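Glossy White Kitchens: Do We Believe It?
Gallery by Dorota Gajewski

The Laskowska show kitchen has been praised to the skies by people who, I suspect, have never wiped down a shiny cabinet. I went through it with the price sheet in one hand. The sheet says 4,000 for the counter and lower fronts before fitting, and it calls the finish "carefree." I have owned a carefree finish before. It needed a cloth twice a day.
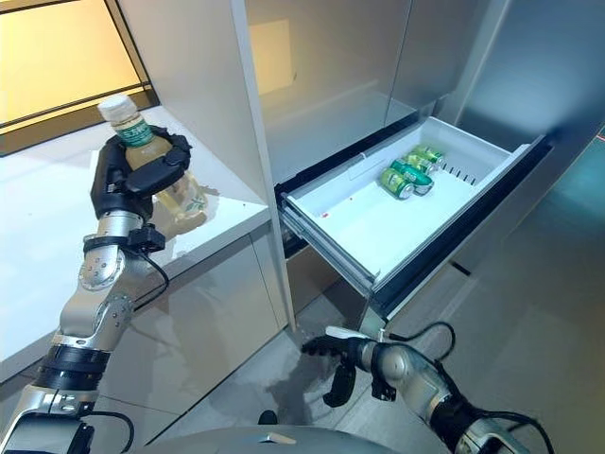

Bottled tea held above the white counter, with light gray lower fronts that reflect whatever stands near them.

I'll grant that the counter looks good with the warm yellow glow at the back. Most things do. My complaint is with the cabinets underneath. A surface that works as a mirror on show day will do the same for every fingerprint in November, and the sheet has no word on cleaning except "as needed." Ayanda Adams, who has fitted plenty of these, tells me the gloss holds up better than I expect. She also sells them.

Next, the cold storage. The sheet promises "a place for every drink," a big claim for any fridge. The pull-out freezer drawer does have a bin with a row of small vent slots along the back wall, and I have no quarrel with the slots. What I don't see is anything to keep round things from rolling. Cans end up on their sides in a heap, and a tall bottle has to go somewhere else or lie down with them. I also wouldn't leave cans in a freezer for long, whatever the sheet says about every drink.

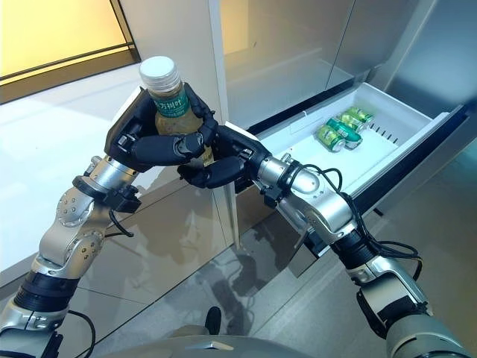
Prices and extras

Counter and lower fronts: 4,000
Drawer divider set: 341, sold separately, and I think it should be in the box
Gloss care kit: 100, for the carefree finish

The Urnora kitchen goes up in the next gallery. I'm told the fronts are matte.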